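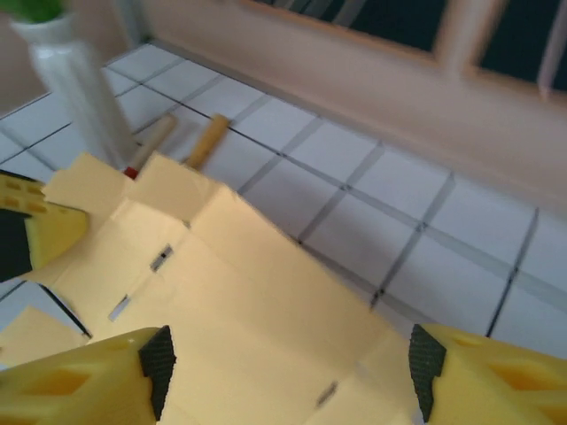
Yellow card box, with its slots and upright flaps.

Step 2: Fold the box
1. Crease every fold line firmly before you start. It makes the rest so much easier!
2. Raise the flaps one at a time.
Caution: don't force a tab into a slot, as card tears.

Step 3: Lay out the garden corner
1. Stand the tulips at the back, with the shovel and rake beside the vase.
2. Spread the pink cloth flat on the tiles. Lovely already!

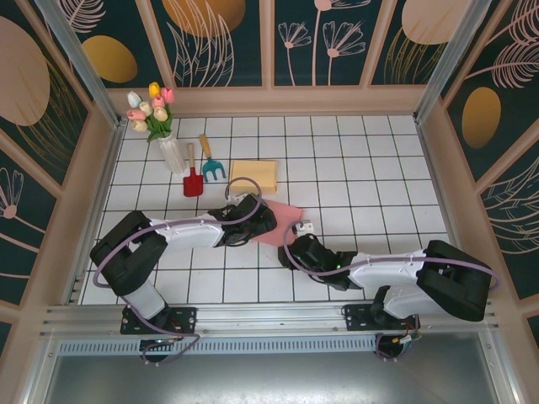
Jondau writes that the sponge is best kept to the right, well clear of the flowers.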